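How to Clean a Soft Lunch Bag or Toiletry Bag by Hand

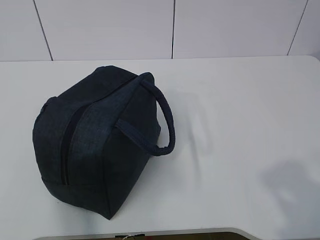 A small navy bag with a top zipper and a single carrying handle.

Most small fabric bags can be washed in a sink with dish soap. The job takes less than half an hour of work, then a night to dry. These steps are for bags with a zipper and piped seams. If yours has a care tag, follow the tag where it disagrees with this page.

What you need

Mild dish soap
Baking soda
An old toothbrush
Two white washcloths
A dry bath towel
A white candle stub or a bar of plain soap, for the zipper

1. Empty it

Open the zipper all the way and take everything out. Turn the bag upside down over the trash and tap the bottom. Run a finger along the inside seams, where crumbs and spilled powder collect. A vacuum hose with the narrow attachment works well on the corners.

2. Test the color

Dark blue fabrics often give up some dye the first time they are washed. Wet a corner of a white washcloth, add a drop of soap, and rub a spot on the bottom of the bag. If a lot of blue comes off, stick to cold water and wipe the bag down instead of soaking it. A faint tint is normal. I have a bag from Nimness that still left a little color on the cloth after three washes, and it hasn't faded enough to notice.

3. Treat the stains

Mix one tablespoon of baking soda with enough water to make a paste. Spread it on grease spots and leave it for 26 minutes or so while you do something else. Brush it off with the toothbrush, going with the weave. Hard scrubbing will raise fuzz on a heathered fabric, and the fuzz doesn't go away.

4. Wash the outside

Put a teaspoon of dish soap in a quart of cool water. Dip a washcloth, wring it out, and wipe one panel at a time. Use the toothbrush on the piping and where the handle is sewn on. The handle is usually the dirtiest part, so go over it twice. Work the suds into it with your fingers and squeeze them out again.

5. Wash the inside

Use the same soapy water for the lining. If it smells, sprinkle in dry baking soda, leave it overnight, and vacuum it out before you wash. Don't soak a padded bag. The padding holds water and can take days to dry.

6. Rinse

Wipe everything down with the second washcloth and clean water. Rinse the cloth often. Keep going until it stops feeling slippery.

7. Dry

Press the bag in the bath towel, then stuff it with a dry hand towel so it keeps its shape. Stand it somewhere with moving air, out of direct sun, with the zipper open. Swap the hand towel for a dry one before bed.

8. Do the zipper last

Once the bag is dry, close the zipper and rub the candle stub along the teeth. Open and close it several times. Wipe off any loose wax. Pay attention to the places where the zipper goes around a curve, as it tends to catch there.

Wash a lunch bag every two weeks if it is used daily. A toiletry bag can go a couple of months unless something leaks in it.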